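## Section 4: Setting up the small round table

Okay, so by now you've got the big table sorted (if not, go back to Section 3, I'll wait!) and it's time for my favourite bit, the little round one with the black marble pattern.
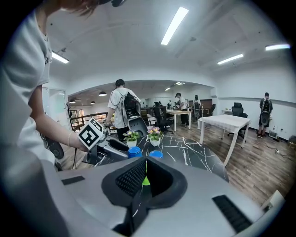 I love this table, but it's glossy and it shows everything, so the order you do things in matters more than you'd think. I've mucked it up enough times to have opinions.

**You'll need**

- two potted plants in white pots
- the small blue caps
- a soft dry cloth, plus a second one that's slightly damp
- Clenix surface spray (the mild one, not the kitchen degreaser)
- four stick-on felt pads per pot, I use the Okel ones

**Steps**

1. Take everything off the table and put it on the wooden one for now. Yes, everything, even if you only want to shift one pot.
2. Spray the damp cloth, never the tabletop. Wipe from the middle out to the rim, then go over it straight away with the dry cloth.
3. Get down low and look across the top towards a window. If you see smears, do the dry cloth again. More spray just makes more smears.
4. Turn each pot over your hand (gently!) and check the felt pads. If one's peeling, swap all four so the pot doesn't rock.
5. Put the plants at the back, with the flowers facing whoever will be using the table. I put the yellow and purple ones on the left and the pink on the right, but go with whatever colours you've got.
6. Set the caps down in front of the plants, open side down, with enough room between them to get your fingers in.
7. Slide the chair in, leaving a gap of 300 mm between its back and the table edge.

> **Caution:** Don't water the plants on the table. Take them to the sink, give each one up to 200 mL, and let them drain properly before they come back. A ring of dirty water on that gloss is a real pain to shift.

> **Note:** The Lunum lamp from Section 2 doesn't live on this table. I tried it, and the glare off the top drove me batty.

**If the table wobbles**

Try the feet first. Each one screws in and out by hand, and usually it's a quarter turn on a single foot. If that doesn't fix it, tighten the bolts underneath with the hex key taped inside the back cover of this guide. Firm is fine, please don't lean on it.

Spare felt pads are in the drawer marked 31. Next up is Section 5, the cabinet, so bring your dry cloth along.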